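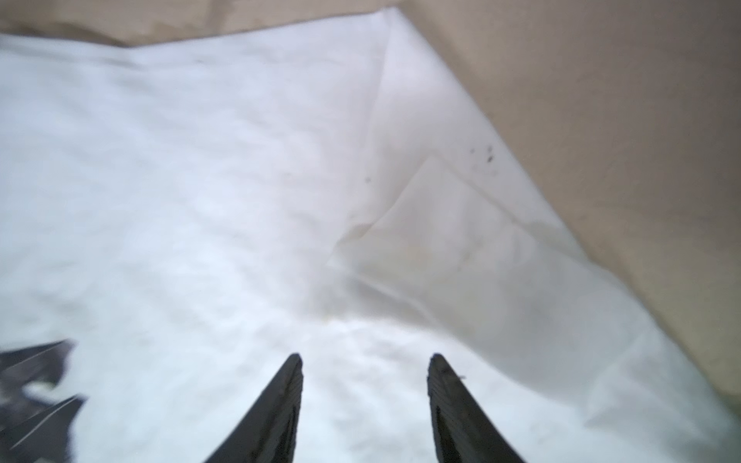

Fullham Folding and Wrapping Circle
Minutes of the September meeting
Held Saturday in the back room at Mulero Hall, starting at 10 in the morning

Present: sixteen members and two visitors, both of whom signed up before they left. Welcome!

Apologies: four received.

1. Minutes of the last meeting

Approved with one correction. The spring order was for 200 sheets of tissue, and the minutes had it down as 100. The secretary will fix the file copy.

2. Matters arising

The long tables have been swapped as requested and everybody loves the extra elbow room. The hall has also agreed to let us keep the rolling cart in the side closet, on condition that it goes in last and comes out first.

The Niven library has returned our three display boxes. One lid is dented but usable.

3. Money

Balance at the start of the month was $1,175. The only large item due is the hall rental through the winter. Members agreed to leave the monthly dues where they are. A suggestion to buy a second paper cutter was popular, but it was held over until we have prices for two or three models.

4. Large white sheets

This took up most of the morning and was a lot of fun. The question left over from last time was whether big, soft, rumpled white material can be used as wrapping just as it is, or whether it should be pressed flat first. Both sides had come prepared.

Those in favor of pressing said that a flat sheet gives a sharp crease, and that you can see where your corners are going. Those against said the wrinkles are the best part. A large sheet laid out with all its little hills and shadows already looks like something, and one member compared it to fresh snow on a plowed field, which got a round of applause. Another pointed out how much the color changes across a single white sheet on a table, bluish on one side and closer to cream on the other, depending on the light. Several people went and moved their chairs to see it for themselves.

There was a good discussion of the raised fold, where one part of the sheet is turned over onto another and left standing up like a small tent. It was agreed that this fold deserves a name. Suggestions were the tent, the lean-to and the Bakau fold, after the street where the circle first met. The Bakau fold won on a show of hands, with the lean-to people taking it very well.

Points noted for the handout:
Lay the sheet out at an angle so that one corner points away from you.
Turn the flap over loosely and let go of it. Pressing down flattens the tent.
Make the first crease with the side of the hand. Use a bone folder only on the second.
If a wrinkle crosses the crease, leave it alone.
Work on a table darker than the paper — white on white is hard on the eyes.

Decided: we will teach both methods. Pressed sheets for boxes, unpressed for bottles, plants and anything round. The handout will cover both on one page, front and back.

A member asked if thin fabric could be used in the same way. Yes, and please bring some! Old pillowcases and curtain lining are both welcome. Fabric will not hold a Bakau fold without help, so we will try spray starch at the next meeting, with the windows open.

5. Fall table at the Niven market

We have been given a corner spot again. The market expects 4,000 visitors over the weekend, so we need more hands than last year, especially over lunch. The sign-up sheet went around and is nearly full. Still open: the first shift, and packing up at the end.

Wrapping will be free, with a jar for donations. Members felt strongly that children should be able to fold their own sheet and take it home, and a low table will be set up for them. We would like 100 squares cut in advance. The cutting will be done after the next meeting, and anyone who can stay an extra hour is asked to bring scissors.

6. Scrap paper

The scrap bin is overflowing. Members are invited to take home as much as they want. Crumpled pieces should be smoothed by hand and laid in the flat drawer, largest at the bottom. Pieces smaller than a postcard go to recycling.

7. Other business

The kettle is leaking and will be replaced. The lemon bars were excellent and a written recipe has been requested.

A trip to the Mulero paper mill was proposed. There was great interest, and the secretary will ask about group visits and whether there are steps.

8. Next meeting

Same room, same time. Topic: starch, fabric and a second go at the Bakau fold. Bring one large white sheet of any kind, pressed or not.

Meeting closed at 12:20. Six members stayed on to fold.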